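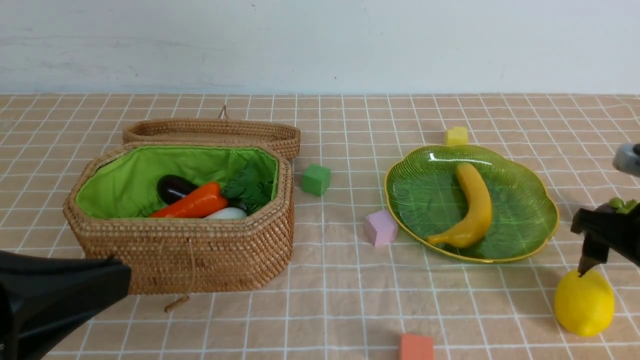

How long should I wait after I take hold of the leader arms before I start to record a demonstration?

Wait until both leader arms show a steady light, and then two seconds more. If you start earlier, the first part of the motion is saved with the old home position, and the follower arm makes a small jump when the episode is replayed.

Ticket: right arm lags behind the leader during fruit and vegetable sorting
Product: Tevton teleoperation kit, two arms
Opened by: Svyatoslav Nechyporuk, Dlamini workshop
Status: closed, one point left open

First message

Hello. We are teaching the two-arm station to move toy food between a wicker basket and a green leaf-shaped plate. One person holds both leader arms and the followers copy. The left side is good. The right side is late, and I feel it most when I go down to a small round object such as the lemon. My hand has stopped, but the gripper still travels a little. The operator then corrects too much, and this correction is also in the recording. I don't want the policy to learn it.

We record at the normal rate and the cables are the ones from the box. I restarted everything two times. Please tell me which logs you need.

Reply from support

Thank you for the clear report. Please send the joint log of one bad episode and one good episode. Please also tell us if the delay is there from the first minute or if it grows during the session. Do not recalibrate yet. It would erase the offsets we want to look at.

Svyatoslav

Logs are attached. It grows. In the first episodes I cannot feel it, and after about 12 episodes it is clear. If I close the recording program and open it again, the delay is gone, and then it slowly comes back. My first message was not exact on this point: I restarted in the morning, tested only one episode, and thought nothing had changed.

Reply from support

This helps. In your log the right follower has a queue of commands that is not emptied between episodes. The left one is emptied. Please open the settings file of the right arm and look for the line "keep_queue". It should be off. Then check the buffer size in the same file.

Svyatoslav

The line was on. The buffer was 2,000, and on the left arm it is 11. I believe the file came from our older Gernance station, where a colleague used a long buffer for slow playback. I copied the whole folder when we set up this table, and I did not compare the two sides. Sorry for this.

I changed both values to be the same as on the left. Then I recorded one full afternoon. The delay did not come back. The operator also says that the grapes are easier now — before, she closed the gripper too late and pushed them away.

Reply from support

Good. Now you can recalibrate the right arm if you wish, but from the log it is not needed. For the episodes you already have, we suggest to keep the early ones from each session and remove the others. Shifting the time stamps will not repair them, as the operator was already reacting to the delay.

Svyatoslav

I removed them. It is a pity for the carrot and eggplant episodes, some of them were very smooth, but I checked the joint curves and the same correction is there.

One more question, not urgent. When the right gripper opens above the table, its leader handle gives a short vibration. The left handle does not. The movement of the follower looks normal and I see no error in the log. We use the soft handle grips from Elletti on both sides. Is this a known thing?

Reply from support

We have seen it when the screw under the trigger is a little loose. Please tighten it by a quarter turn with the power off. I am closing the delay part of this ticket and leaving the vibration open until you write back.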